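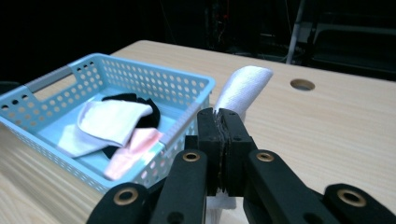 Photo: S. Guthrie / Dundness workshop notebook

January, bench two, started after lunch

Cloth basket again. Otis wants the wiping cloths sorted by color and kept folded in the light blue basket, and he wants it done by the end of the month. I've said I'd give it a fair run and write down what I see, so this is me doing that. I don't expect much from it.

The claim, as Izzati wrote it on the board: color tells you the job, so there are no mix-ups, and folding means you can see what you've got. White for finished surfaces, pink for glass and screens, black for anything with oil or wax in it. Fine on a board. The trouble is that all three colors go in one basket. White, black and pale pink in one loose pile, with the black half under the white, is the same mess we had when everything was gray. It's just easier to look at.

I asked Booker what the color was meant to do once the cloths were touching. He said it was "step one." I'd like to see step two before I agree to anything.

Notes on the basket itself. It's plastic with rows of small round holes in the walls and a handle cutout in the end. Howells sells it for laundry and bathrooms, and the page says the holes let air move through. Maybe. The air would have to get past the cloths first. The floor of the basket is smooth, and a damp cloth lying flat on a smooth floor has nowhere to dry to. I put a damp white one in at the bottom at the start of last week with two dry ones on top and it was still clammy the next morning. I hung one from the same batch over the rail by the window and it was dry before we locked up. That's one trial and I'm not going to pretend it's more than that, but it's one more than Otis has done.

The corners are rounded, which I like. The old wire tray used to snag the loops out of the towels.

Folding. Fedir folds into quarters, Izzati into thirds, and I roll mine if I'm left alone. Put those together and they slide all over each other. First person to need one from the middle pulls it out and the whole lot goes slack. I've watched this happen with people who are trying to be careful. A fold only lasts in a basket if the cloths stand on edge and are packed tight enough to hold each other up, and for that you need a lot more cloths than we keep on one bench, or a much smaller basket. I tried standing them up. They lean, then they lie down.

So what did folding get us? I timed it, badly, with the wall clock. A full wash load is 70 cloths. Folding the lot took me 14 minutes, and I was not chatting. Dropping them in by color took hardly any time at all. Both piles looked the same to me by the afternoon break.

The Sakanness cloths are another thing. We bought 300 of them on the promise that they don't shed. The white ones are all right. The pink ones leave a faint fuzz on the black cloths, and if you then use the black one on a waxed panel you get the fuzz on the panel. Sheena thinks it's only the first wash or two. Could be. I've asked her to pull a few and mark them so we can tell, otherwise we'll be having this same talk in spring.

Table. Worth writing down, because people keep blaming it. The pale top on bench two is good for this job. Lint shows up if you get your eye down low, and it wipes clean. The round cable hole near the far edge is where I'd worry. Small cloths get pushed back there and a corner goes down the hole, and then someone tugs on it from below thinking it's a stray rag. Keep the basket over on the left and that stops. I've been leaving it at an angle with the short end pointing in toward the middle, as I can get my hand into it without reaching across. Fedir squares it up every time he passes. We have not discussed it.

Towels are separate and should stay separate. A white towel in the same basket as the white cloths is asking for it. They feel different once you've got hold of one, but people grab by color, and we just spent a month teaching them to.

Later, 4:40

Otis came by and read this over my shoulder. His answer is that the sorting would work with three baskets. Probably it would. It would also take up most of the bench, and the bench is for working on. He's going to ask Plekonden whether they make a divider for this size. I said a strip of stiff card would tell us the same thing for free.

What I'm willing to do:

- keep the colors, they cost us nothing
- stop folding the wiping cloths, fold only the towels
- damp cloths go on the rail and don't go in the basket at all
- card divider, black on one side, white and pink on the other, and look at it again when the next load's been through

Izzati wants "folded" left on the board until we've all talked. Leave it up, then. I'm not folding them.

Still to do — find out who ordered the lavender softener. It leaves a film, and I don't care what the bottle says.

Search this notebook
Enter keyword or page Go

Recent entries
Shelf labels, second try
Where the good scissors went
Locker 616: contents and what to throw out
Wax test on the short panels (Booker)
Drying rail, height and brackets
Sakanness order, what came and what didn't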